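Ticket 3000: Gray wash-up bin, brushes and scrubbers going back damp
Site: Prallent, utility room
Category: Cleaning supplies / storage
Priority: 5 (low)
Opened: 12/05/2023
Status: Closed, monitor

Reported problem
Musty smell from the open metal bin on the worktable. Bristles on the hand brushes staying damp overnight. Faint rust-colored ring on the tabletop under one corner of the bin. Smell returns within a day of emptying.

Environment
Bin: open top, metal, sloping walls, no lid, round holes in the floor.
Contents as per stock sheet: hand brushes, round scrubbers.
Surface: wood table, oiled last in May.
Detergent: Ulix concentrate, diluted at the sink.

Steps taken
Emptied bin. Film of gray residue across the bottom, heaviest in the corners. Wiped out with hot water and Ulix, rinsed, dried with a towel.
Checked for pinholes by filling to a depth of 2 inches and leaving it on newspaper for almost 6 hours. Paper dry. Leak ruled out.
Ring on tabletop came from water carried over the rim when wet tools are dropped in. Sanded lightly and re-oiled. Mark is fainter but still there.
Checked dilution. Bottle had been mixed at double strength. Excess detergent was not rinsing out of the brushes and was holding water at the base of the bristles. Remixed per label.
Soaked all brushes in plain water, shook out, hung overnight at the sink. Dry by morning, no smell.
Discarded 2 brushes with split backs. Replacements ordered from Gultanik, same size.

Bin back on the table with the tools in it:

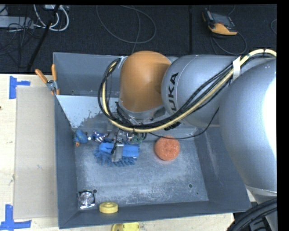

Fig. 1. Metal bin on worktable, blue brush.

Cause
Tools stored wet in a container with poor drainage, made worse by overstrength detergent.

Resolution
Brushes and scrubbers hang until dry, then go in the bin. Brushes to lie flat, bristles clear of the corners. Bin wiped out every 5 days. Request for a perforated insert sent to Ķēniņš; no part number yet, tracked separately.

Reopen this ticket if the smell returns after the insert is fitted.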